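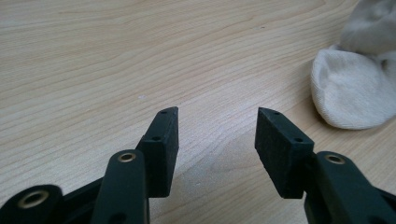
May 3, 2018. Bench notes, grippers

Back on the hand grippers. Both pairs of jaws on and moving. Pads printed overnight in the Wornetti filament, dark green, the stuff Zlatko swears by. Fine by me, it sands OK and doesn't string. Tips came out with a bit of elephant foot at the base, knife took it off.

Brass bushings in all the pivots now. Pressed them in with the soldering iron at low heat – do NOT do this with the vise again, split one link on Monday that way. If the link binds after pressing, run the reamer through by hand, two turns, stop. Don't chase it. One of the links on the right gripper still has some side play. Shim washer? Check the Brundine assortment box, bottom drawer.

Pad facing: tried the rough stuff on the inner face. Glue is contact cement, both sides, wait until tacky. I got impatient on the first one and it slid off at an angle, had to scrape and start over. Left the screws through the tips one size shorter than the drawing, the long ones poke into the facing.

Spring: Imari kit has three weights. Middle one is too stiff for a long session, my thumb was dead after 44 closes. Light one in for now. Jaws open all the way by themselves with it, just slower.

Socks today. Started with the white knit one because it's fat and easy. Picks up from a fold no trouble. From the flat part you have to push down a little and scoot, then close. Angle matters more than force. Tips flat to the table = pushes the sock away. Tips tilted = gets under teh edge.

Then the thin ones. Much worse. They lie so flat there's nothing to get hold of. Best bet is to go for the toe where it bunches, and hold the other end down with the left gripper.
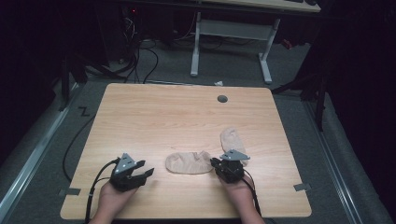
Both grippers in, thin beige socks, plates on top. Tape strips = corner marks, leave them.

Plates: the gray triangles are version 5. Hole pattern finally matches the Dimitriou bracket so no more drilling by hand. Still want the edge rounded, it catches my sleeve.

Cables. The left one loops down past the wrist and it's annoying, pulls on the gripper when I reach across. Right one goes along the forearm and that is way better. Do the left the same way – velcro at the elbow, leave slack at the wrist. Zlatko Kolev wants a coiled cord instead. Try his if the velcro doesn't work out.

Encoder counts: closed reads 0, open reads 2223 on the right. Left tops out lower, did not write it down, dumb. Redo with calipers. Baud etc. unchanged. Log file hits 3000 lines and then the script starts a new one, that's on purpose, don't "fix" it.

To do
– left cable up the arm
– shim for right link
– left encoder max, WRITE IT DOWN
– print spare pads, same file, slower first layer
– try a rubber strip just at the tip for the thin socks
– order bushings, same size as the December order, the invoice is in the binder somwhere

Zlatko has the bench tomorrow morning. Light spring stays in please.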